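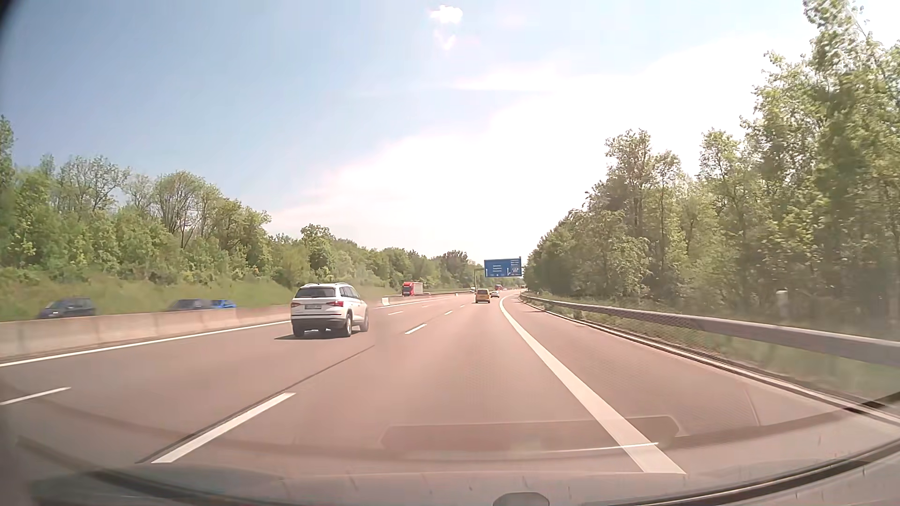 Long highway drives get planned around distance, and most of the planning stops there. People look up the total, divide it by a speed they expect to hold, and leave when the answer tells them to. On the run from Wernden to Drandby that sum works for the first half, where the road is wide, the trees stand thick on both sides and the concrete barrier keeps the oncoming trucks where they belong. A white SUV in the next lane over and a yellow-orange van up ahead are the kind of company a driver has there, and there is room for everyone. The second half is another matter. It has the forks.

I have driven this road for work and for family, in both directions, in most kinds of weather. The full trip is roughly 600 kilometers. I used to do it in a single push with one stop for gas, and I used to arrive with a stiff neck and no interest in dinner. I now do it with 2 stops and a plan for the lanes, and the trip takes a little longer on paper. It is a better day.

Start with the time of departure. In August the road out of Wernden fills up by eight in the morning, mostly with vacation traffic, and it stays full until people begin to peel off for the lakes. Leaving at six gets you past the worst of it. Leaving at ten does too, though you pay at the other end, where the afternoon traffic into Drandby backs up on the ring road. I have tried seven many times, out of a wish to sleep a little more, and it has never once been a good idea.

The early miles ask very little. The curves are long and gentle, and you can see far enough ahead to know what the traffic is doing well before you reach it. A truck pulling out to pass another truck shows itself early. This is the stretch where drivers settle into a lane and stop thinking, and it is worth using the time to get the car in order. Set the mirrors again once you have been sitting for a while, because you sink in the seat. Turn the vents away from your eyes. Put the sunglasses where your hand can find them, since the sky ahead can go from blue to a flat white glare in the space of one long bend.

Glare is the thing that wears me out most. Rain slows everyone down, and at night the lights do part of the work, but a bright haze at midday makes pale pavement and pale cars run together. Silver and gray cars are the worst for this. A clean windshield helps more than expensive glasses do, and the inside of the glass matters as much as the outside. It picks up a film from the dashboard plastic in warm weather. I wipe mine the evening before with a damp cloth and then a dry one. I also clear everything off the top of the dashboard, down to parking slips, so there is less to reflect in the glass.

The first stop should come before you want it. On this route that means Urnlow, a service area about 200 kilometers out with a gas station, a cafeteria and a row of picnic tables under trees. The coffee is ordinary. The restrooms are clean, the parking for cars is well away from the parking for trucks, and there is a path behind the building that takes ten minutes to walk at an easy pace. I walk it whether I feel like it or not. People who stay in the car with a sandwich get back on the road just as stiff as they left it.

Food is a matter of taste, but heavy lunches and afternoon driving go badly together. I pack bread, cheese, apples and a bottle of water for each person, and I keep it behind the passenger seat in a bag that stands up by itself. A cooler in the trunk sounds sensible until somebody wants a drink an hour from the next exit. Children do well with small containers that close. Chocolate does badly in a parked car in summer, as the back seat of mine can show you.

After Urnlow the road changes. The exits come closer together, more trucks join, and the lanes begin to sort themselves into those that carry on and those that leave. The signs are good, but they are hung for people who look up, and a driver sitting behind something tall may not see one until it is almost overhead. This is where most of the bad moments on this road come from. Someone realizes late that the lane they are in is about to become a different highway, and they cross back over the white lines at the last second.

The cure is dull. Read the exit list before you leave home and learn the names of the two places where the road divides. Then be in your lane a full minute earlier than seems necessary. If a box truck is in front of you as the fork comes up, drop back until you can see past both sides of it. You will lose a few car lengths, and somebody will probably fill the gap, and you can drop back again.

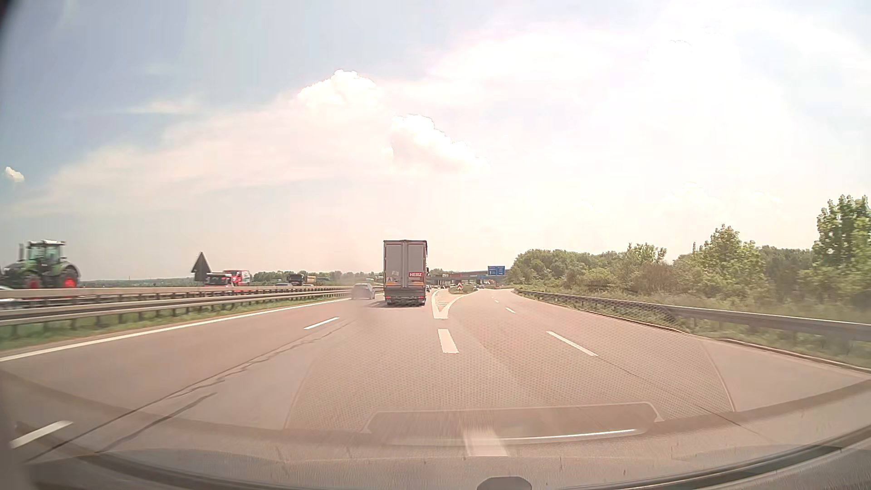 A truck hides the paint as well as the signs. The long white V that opens where the two roads part is the clearest warning a driver gets, and from too close behind a pair of cargo doors it comes up with no time to think about it. From farther back you get the dashes leading toward it, then the hatching, then the little island of green beyond, in that order and with seconds to spare between them. The branch to the right usually bends almost at once, so traffic taking it may slow sooner than the traffic staying straight. Leave space for that even if you are not the one getting off.

If you do miss your branch, let it go. The next exit on this road is never far, and the detour costs a few minutes. I have missed the second fork twice, both times while talking, and both times ended up on a pleasant county road past an orchard and a feed store. Drivers who stop at the point of the fork to make up their minds are taking a risk with other people's lives.

The pavement deserves some attention in this section too. It has been patched over the years and the seams do not always follow the lanes. A long dark seam that wanders at an angle can pull the eye, especially in flat light when the painted lines are faint, and it can look for a moment like an edge. Keep your attention well up the road and the car will stay where it should. On a motorcycle, or with a trailer, take the seams slowly in the wet.

Trailers are a subject of their own, and many people on this road in summer tow one only once a year. Check the tire pressure on the trailer as well as the car. Check the lights with a second person standing behind. Heavy things go low and over the axle, or slightly forward of it, and nothing should be able to slide. Then add time. A car with a trailer takes longer at every merge and every hill, and its driver needs rest sooner than usual.

I make the second stop about an hour and a half short of Drandby, at whatever exit looks quiet. There is no Urnlow on this part of the route. The service areas are crowded and built close to the lanes, so I would sooner drive five minutes into a town and park near a bakery. It costs fifteen minutes more than a highway stop. By then everyone in the car has been looking at asphalt and tail lights for hours, and a street with houses on it is a relief.

The car itself needs less than people think. Any sound modern car will do this trip, and an old one will do it if it has been looked after. I check the oil, the coolant, the washer fluid and all four tires plus the spare, and I do it two days ahead, so there is still a working day left for fixing things. The washer fluid is what runs out. Insects are heavy along the wooded stretches from early summer on, and smearing them across a dry windshield into low sun is a good way to see nothing at all.

Navigation apps are useful for traffic and less useful for lanes. Mine will announce a fork clearly enough, then go silent at the moment I would like it to say which of the middle lanes goes where. I keep the screen low and to the side, set the route before I start, and have the passenger handle changes. If I am alone, changes wait for a parking lot.

The last hour into Drandby is slow, whatever time you left. Traffic thickens, the speed limit drops in steps, and there is usually a closed lane for roadwork near the river. I have stopped fighting it. I pick the second lane from the right, leave a decent gap and stay there until the ring road. Changing lanes in that traffic gains a car or two and gives them back at the next slowdown – I have watched the same delivery van pass me and fall behind me four times before the river bridge.

When you get in, take the trash out of the car before you take in the luggage. Fill the tank that evening if you are driving back within a few days, as the stations on the outbound side are busy in the morning and the cheapest one closes its car wash at noon.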